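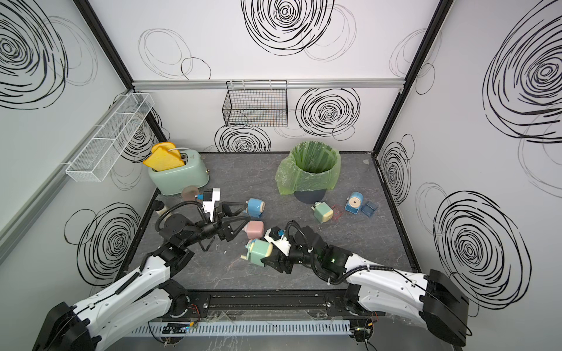 Ticket 214
Site: Mistbridge playroom
Opened: 2004-12-04
Category: toys and supplies
Status: open

Problem: bin liner keeps slipping down inside the small trash bin by the toy toaster. Sharpener shavings and bits of paper end up under the bag and the bin has to be tipped out by hand.

Checked so far:
Bin is the one we have had since October. Rim is smooth, no chips. Liners are the green ones from Parine, roll of 20. Folded the bag over the rim and pressed it down the outside. Held until the first heavy load, then one side dropped.

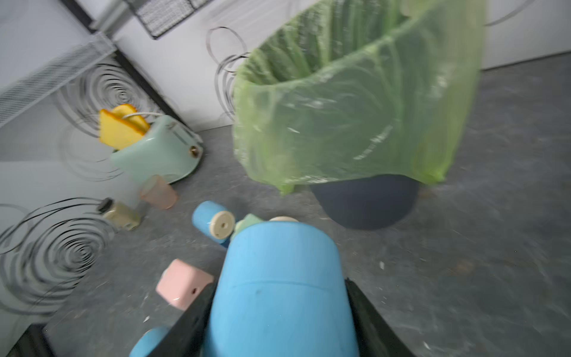 Trita desk replied that the same liners slipped at their site until they knotted the slack at the back of the bin. They asked for the bag to be pulled tight before folding.

Tried the knot. Bag stayed up through 3 rounds of emptying the sharpeners. Replaced it once, 19 liners left on the roll. The knot is hard to undo when the bag is full, so cut it off and don't pick at it.
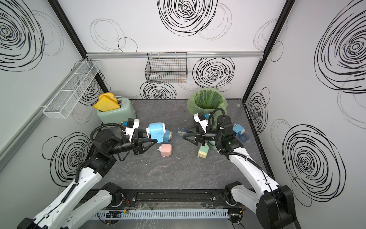

Also ordered a wide rubber band from Patrício to try over the fold in place of the knot. Not delivered yet. Leave the bin where it is, at the back right, until the band has been tested.

Second item, same area: toaster knob to be checked for looseness at next cleaning. Toast slices go back in the toaster at the end of the day.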